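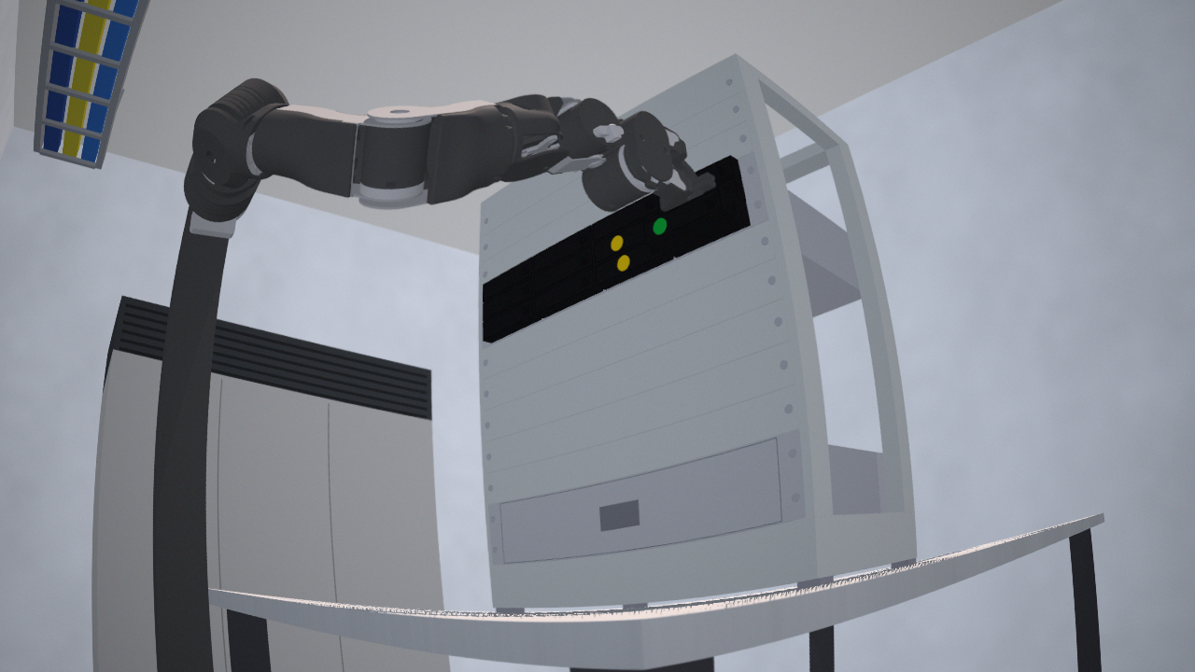
A dark robot arm and a tall gray equipment rack.

I will defend reality TV reunions to anyone who'll listen, and my favorite show to defend is Lirent Nights. Nine seasons in, the cast still shows up in stiff outfits, sits on those terrible couches and argues about a dinner that aired months ago. I love it!

People call the reunion filler. I think it's the best hour of the season, the only one where the cast has seen the same footage we have. Somebody who spent 14 episodes being sweet to the camera has to sit there while her own clip plays, and her face does more than any confessional ever could.

Take the Pruka trip. On first viewing it was just a fight over bedrooms - loud, silly, gone by the next commercial. Then the season 5 reunion spent a full segment on it, and suddenly you could see an old friendship coming apart over who got the balcony. I went back and watched the whole trip again that night.

My one complaint is length. Fourie House gives its reunion up to three parts and uses every minute, while Lirent squeezes everything into one and cuts away right when the apologies get interesting. Give me two parts in July and I'll make the popcorn.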